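Grendetti Building, Annual Walk-Through
Tenant spaces, floors one through three
Inspected June 9, 2023. Items are marked OK, FIX or WATCH. FIX means before the September visit. WATCH means I will be looking at it, and so should you.

1. Exits and stairs
Front stair: OK. Treads sound, rail firm, which is more than I expected of a staircase from 1926.
Rear stair: FIX. The landing is storing a bicycle, a floor fan and a rolled rug. A landing stores people, briefly, on their way out.
Exit signs: FIX on the second floor. The one by the restroom has been dark long enough for someone to hang a calendar from it.

2. Extinguishers
First floor: OK, tagged and mounted.
Third floor: FIX. Tag is current, extinguisher is holding a door open. Put it back on its bracket and buy a doorstop.

3. Cords and electrical
Vavus suite: WATCH. Power strip plugged into power strip. I unplugged the second one and received a look.
Panel room: OK. Clear space kept in front of the panel, for the first time in my experience.
Open equipment: WATCH. Circuit boards left uncovered should be kept away from coffee, and coffee is everywhere in this building.

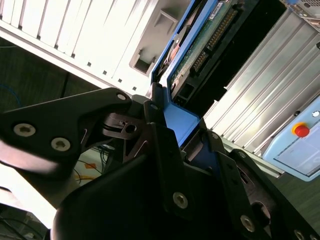 Item 3. Green board in blue-framed tray, pin connector exposed.

4. Heating and kitchen
Space heaters: FIX. The Fehr office has one under a desk, beside the paper recycling. It goes home or I take it.
Microwave, second floor: OK electrically. I decline to rate the inside.
Kivholm shelving, break room: FIX. Not anchored, and the heaviest things are on top. Strap to wall, move the canned goods down.

5. Emergency stops and shutoffs
Gas shutoff: OK. Labeled, wrench on its hook.
Water main: WATCH. Valve turns, but only after an argument.
Stop buttons: staff should be able to point to the nearest one without a meeting. Keep them in plain view, with no jackets hung over them — this came up last year too.
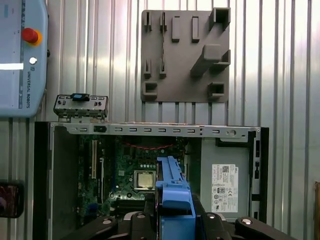 Item 5. Red stop button on yellow-orange collar.

6. Lighting and alarms
Smoke alarms: 14 tested, all loud. My apologies to the dentist.
Emergency lights: FIX in the rear hall. One lamp comes on and the other considers it.

Comments
Last year's list had the rug on it. Same rug. Please send written confirmation when the FIX items are done, with the rear landing first.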